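Can a Robot Tidy Your Junk Drawer Yet? A Wolitz Workshop Is Finding Out, One Rubber Band at a Time

WOLITZ - If you have ever pulled open the kitchen drawer looking for a pair of scissors and come up with a fistful of rubber bands instead, you'll have some sympathy for the two robot arms at Zendgate, the small automation firm that has been at work on Kiiskinen Road for a few years now. Those arms have spent a good part of this year trying to do what most of us put off until a rainy afternoon: pick up the loose bands from the table, get them apart from one another, and put them in a tray.

It sounds like nothing at all, and I'll admit I went over there expecting to be finished in time for lunch. I wasn't. There is a lot to learn about rubber bands, more than I would have guessed, and the people at Zendgate are happy to tell you about every bit of it (they also keep a very good pot of coffee going, which didn't hurt).

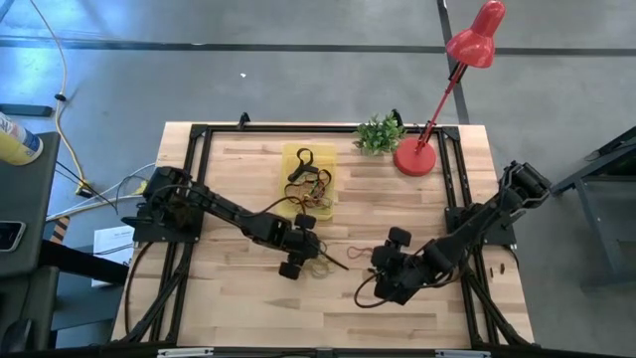
Rubber bands on the wood between the two grippers at the Zendgate workshop, with the yellow tray behind them.

The question they are working on is one that plenty of readers have sent in to this page over the years, usually right after the holidays, when the house is a mess and everybody has gone home. When are we going to get a machine that does the chores? We have had robot vacuums for quite a while, and dishwashers for a good deal longer than that, but the in-between jobs are all still ours. Laundry gets folded by hand. Somebody has to clear the table. And in the shops and packing rooms around the county it's much the same story, with big machines that can lift and stack all day long and a person standing at the end of the line to deal with whatever is small, soft or tangled.

"A box stays a box when you touch it," said Tharushi Samarakoon, who leads the tabletop work at Zendgate. "You push a rubber band and it turns into some other shape, and it takes its neighbors along with it. So the plan you had a second ago is already no good."

She told me that her team picked bands for exactly that reason, and that they are cheap, too, and don't break when you drop them. An early idea was to start with dishes. That was talked over for a week or so and then quietly put back on the shelf, along with the dishes.

The setup takes up less room than you might picture. There's a butcher-block table with a black metal rail going around it, and the arms are fixed at either side so that they can both reach into the middle. Each one ends in a two-fingered gripper. One arm by itself can drag a band across the wood well enough, Samarakoon explained, but as soon as two bands are hooked together it helps to have a second hand to hold one of them still, which anyone who has ever fought with a necklace chain will understand right away.
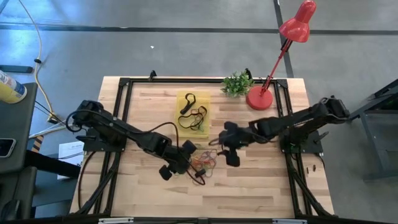
By FIRDEVS DURSUN
Home & Workshop page
Posted 11/12/2018

Now, for the part that most people will want to know, which is how well it all works. The short version is that it works some of the time, and more of the time than it used to.

Back in May the team ran its first full set of tries, 200 of them, each one starting with a fresh heap of bands on the table and each one asking for a single band to be lifted clear and laid in the tray. The arms managed it 18 times. Samarakoon didn't seem the least bit embarrassed about that number when she told me, and she said that before the test there had been a friendly bet in the office and that her own guess was lower.

They ran the same test again this fall, with the same sort of heap and the same 200 tries, and this time a band made it into the tray on 100 of them. So that's half! Whether half strikes you as wonderful or terrible probably depends on whether you were thinking of hiring one. I went back and forth on it the whole drive home.

Speed is another matter. The slowest successful try in the fall set took 409 seconds from start to finish, and I was shown a recording of it, sped up, thank goodness. In it the left gripper goes in for a band, closes on two, backs off, goes in again, and gets a different two. This goes on for quite some time. When the thing finally comes loose there is a cheer from somebody off to the side, and I have to say I felt like joining in.

I had a turn at it myself, by hand, and I won't pretend that I timed it, but it was quick. I also picked up a second band by mistake and didn't notice until Samarakoon pointed it out, and she was very gracious about it.

Much of what goes wrong, she said, comes down to touch. We feel it when a band starts to stretch, and we let up before it snaps across the room. The arms have to work that out mostly by watching and by how hard the motors are pulling, and neither of those tells them as much as a fingertip would. The grippers have been changed a number of times over the year. Thin tips are good for getting under a band that's lying flat against the wood, but they are not so good at keeping hold of it afterward, and the tips that hold well have trouble getting under anything. The team has gone around that particular block more than once.

Then there's the matter of knowing when to stop. A person sees a hopeless knot and cuts it, or throws it back in the drawer and takes a nicer band from the top. Early on, the arms would pick away at the same knot until someone stepped in. Now the program gives up on a bad spot after a while and tries another part of the heap, and Samarakoon thinks that one change did more for the fall results than any of the new hardware.

Who would want such a thing? For the moment the interest is coming from the shop floor more than from the kitchen. Molix, the mail-order parts packer out by the rail yard, has been talking with Zendgate about bundles and bags, and sent a few people over in the summer to have a look. Packers there spend a fair portion of each shift putting bands around small goods and taking bands off of returns, and it's hard on the hands. No order has been placed and no one I spoke with would put a date on one. The feeling at Zendgate is that a machine which gets it right half the time would need a person beside it all day, and then you may as well let the person do it.

The home is harder still, for the plain reason that nobody's home is like anybody else's. A packing bench can be laid out to suit the machine, with the tray always where the tray ought to be. A kitchen drawer has batteries in it, and birthday candles, and a key to something. Samarakoon said she gets asked at every family gathering when she will be bringing one of the arms around to fold the towels, and that she has stopped giving a year. She does think that we will see machines doing one or two chores of this sort in shops well before we see them doing a whole list of chores in a house, and that the first ones will be dull jobs that don't make for much of a show.

I asked her if she'd trust the arms with her own junk drawer. She thought it over for longer than I expected. She said she would trust them with the rubber bands, if she could take everything else out first, and if she didn't need the kitchen that evening.

Through the winter the team plans to move on to mixed heaps, with string and twist ties thrown in along with the bands, and after that perhaps shoelaces, which one of the younger engineers is very keen on. There is also some talk of letting the arms work through the night, once everyone is comfortable leaving them to it.

Zendgate is planning an open afternoon for neighbors and school groups after the new year, and visitors will be able to try the band test by hand and compare notes with the arms. The date hasn't been settled, but it will be listed on this page as soon as we have it. If you have a bag of old rubber bands at home that you've been meaning to do something with, the front desk says it would be glad to take them, in any size, tangled or not.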